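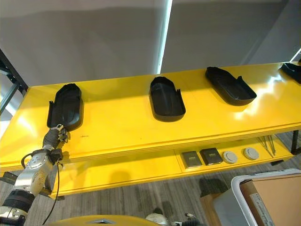
Black trays on the yellow bench, August, before sorting.

12 shares · 3 comments

Bench notes, tray fit and bench condition

Started 14:00. The shoe-shaped trays go by the Muditz drawing, part 505. Purpose today was to settle how they should be set out on the bench before the Bostmont order is made up, and to look over the bench top while it was accessible.

Layout. Trays in a row along the length of the top, spaced so that each can be lifted without touching its neighbour. Orientation is not consistent yet. The drawing takes the rounded end as the front and I will use that from now on. Proposed pitch 50 cm, to be marked on the front edge in pencil.

Tabs. Each tray has a small notch or tab at one end. Kagiso Mnguni wants the tab kept as the reference for labelling, as on the old Pacheco stock. Agreed. Labels to go on the outside wall, tab end, 9 mm text.

Bench top. Yellow gloss finish, a nuisance under the lights. Glare is worst towards the right and makes it hard to judge whether a black tray is sitting flat. A matt mat would help – Grotar sell one by the metre, price to be checked. Small dark mark on the surface, not yet tried with cleaner.

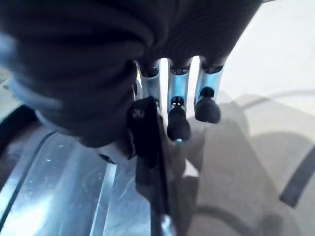

Flatness check to be done with feeler gauges, unloaded first and then with 3 kg in the tray. Record both ends separately. Any tray that rocks goes to one side with a note of which corner is high.

Lower shelf. Two dark square units, two light-grey discs and some thin metal rods are stored there. Rods to move to the wall rack. Discs stay until Kagiso has matched them to the parts list.

Open: pitch marks, mat price, mark on bench top, label stock.

3 comments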